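Features People Workshop Back Issues Subscribe

The Fork Shift

At six in the morning the catering hall at Zonside is already loud. Carts rattle, dishwashers hiss, and somebody is always singing. The best spot in the building, though, is a quiet wooden table behind the packing line, where a pair of robot arms is learning to sort cutlery.

Zonside sends out 1070 boxed lunches on a normal day, and 2000 in June when the summer camps open. Every one needs utensils. For years that meant people standing at a bin, picking out spoons and forks by hand until their wrists ached.

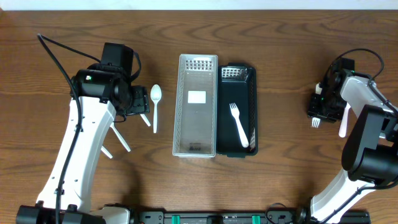 Hanane El Fassi did that job for four seasons. She now runs the trials with Juvix, the small firm that set up the arms, and she's a joy to watch at it. She talks to them! "Come on, a little lower," she'll mutter, leaning in with her coffee.

"Forks are the worst," she told me. "They hook onto everything. I knew that from my own hands, so it was the first thing I told the engineers."

That kind of knowledge has shaped the whole project. The trials use plain plastic baskets, the sort any kitchen has lying around, and the crew gets to say what a sensible pickup looks like. When Hanane thought the arms were moving too fast for people working nearby, Juvix slowed them down the same afternoon.
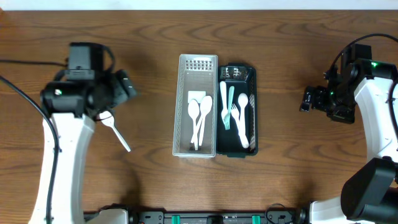 What happens to the bin crew?

I asked everybody this, and so would you. Mohcine Radwan, who manages the floor, says all 22 people on the packing line are staying. Hours are the same, and the bin work is being handed over bit by bit. Each packer gets 90 minutes a week of paid training on the arms, and several have asked for more.

Not everyone is sold. A few of the older hands liked the bin because you could chat there, and they miss it already. Mohcine has moved the morning break back so the two crews overlap, and he admits that only goes part of the way.

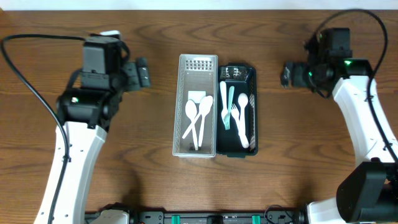

Two arms, two trays: white and mint-green cutlery on the sorting table at Zonside.

Next up is soup lids, which Hanane says will be "a whole new headache." She sounded thrilled about it. By the time I left she was back at the table with a handful of spoons, calling Mohcine over to watch.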